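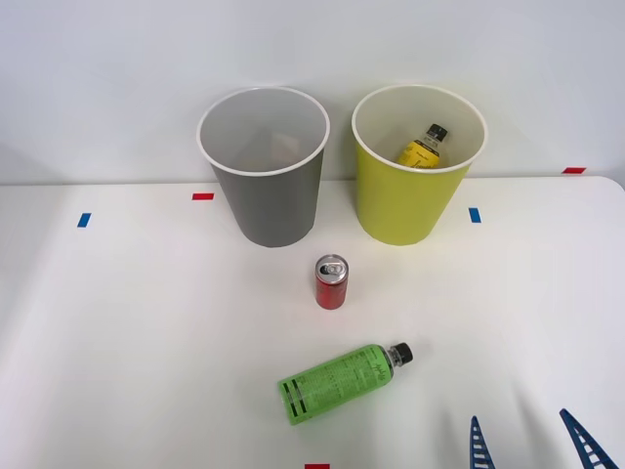
Sorting table at the Mekix open day, two bins, can still out front

Home | Posts | Trips | About

Quick one before bed. Drove 114 miles to Ledton for this, got in line at 4, hall was packed. Worth it tho.

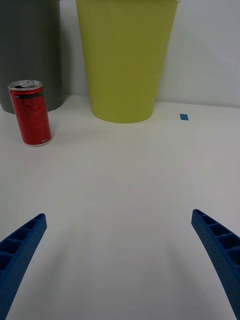 I went for the grippers, mostly. Want to build a pair for my own arm at home. Soft looking ribbed fingers, blue, little pockets all down the inside, and I realy want to know how they print them. Forgot to ask!! Going back in July.

Last updated: July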